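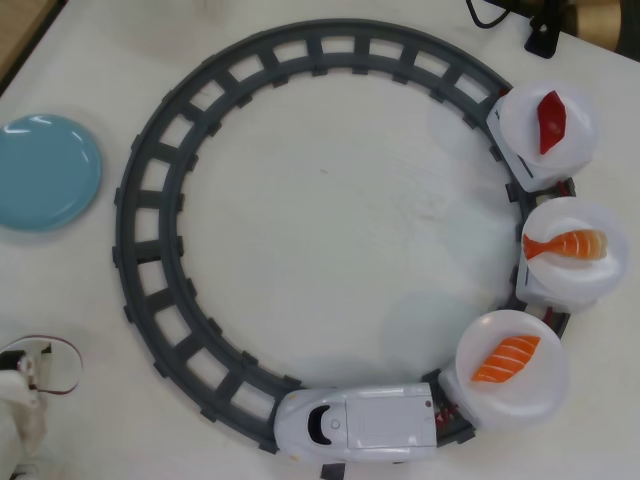 Setareh Talebi wants to know if a machine can clear a table yet, start to finish, with no one standing next to it, and says that if the answer is "sort of" she would rather keep her money.

The answer is no, for most tables. We sell the Werna tabletop arm and we would like you to buy one, but we would also like you to keep it once it arrives. Please read the section on chores before you order.

Werna Tabletop Arm
Maker: Erkach
Use: indoor, on a flat table or bench
Page updated: Oct 28, 2026

What you get

The arm with its two-finger gripper, a table clamp, a power supply, a stop button on a long cord, and a license for the Java task library. Camera mounts are sold separately. The arm weighs 25 pounds, so have a second person help hold it while you tighten the clamp. Setup takes 30 minutes if the table is already clear and the computer meets the requirements listed in the manual.

What it can do now

Moving light, solid objects between places it has been shown. Cups with straight sides, small boxes, blocks, and spools all work well. Sorting by color works well in steady light. In a shop, customers use it to load parts into a tray or move finished pieces from one bin to another. These jobs are dull and always the same, and the arm is good at them.

It can also pick up toy food and place it on a plate, which sounds like a silly thing to list. It is a fair test, though. A piece of play sushi is small and sits low, and a shallow plate leaves the fingers little space to come in from the side. When the plate rides on a train carriage, a push in the wrong direction can shift the plate or take the carriage off the rails. If you are testing any arm at home, ours or someone else's, try it with something like that before you try it with your good dishes.

What it can do some of the time

Flat plates. A round plate lying directly on a table, like the light blue one, has very little edge to grip. The arm has to get a fingertip under the rim or slide the plate to the table's edge and take it there. We ship both methods in the library. Neither one is ready for a stack of dinner plates, and neither should be used on anything you would mind breaking. Shiny plates add another problem, as reflections can throw off the camera's guess about where the rim is.

Track pieces and other linked toys. The arm can lift one loose section. It does not reliably take a joined ring apart, and it should not be asked to pull on a coupling.

Wiping and surface work

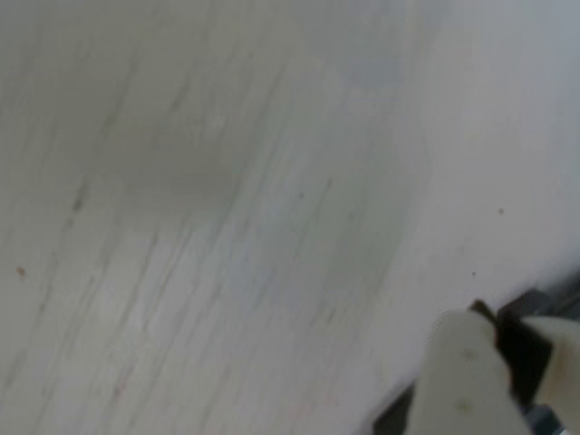 Wiping a table is the chore people ask us for most often after dishes. Moving a cloth back and forth is easy, and the arm will do that all day. Knowing where to wipe is harder. On a pale top with fine gray streaks running across it, a dark speck can sit right along one of the streaks, and the software has to decide which mark is dirt and which is the finish. With the gripper this close to the surface, the fingers also block part of the view. The current release gets around the question by wiping the whole area you mark out, clean or not. Selective wiping is in testing and we plan to post results in November.

What it cannot do

Laundry. Anything with liquid in an open container. Knives. Pots on a stove. Picking up after a child while the child is still playing. Do not run the arm when children or pets can reach the table.

It also does not move from room to room. It stays where it is clamped.

Which version to order

The standard Werna is the right one for a home desk or a small bench. The Werna Villa has the same arm and gripper on a longer base rail, and it suits a kitchen island or a workbench with two stations. The Villa kit comes in 4 boxes, which may not all arrive together. Both versions run the same software, and tasks saved on one will load on the other after you set the table height again.

Care

Wipe the fingers with a damp cloth. Check the clamp before each session. Leave slack in the cables near the gripper so the wrist can turn.

Returns

You have 30 days from delivery. Keep the boxes. We pay return shipping on units that arrive damaged, and you pay it otherwise.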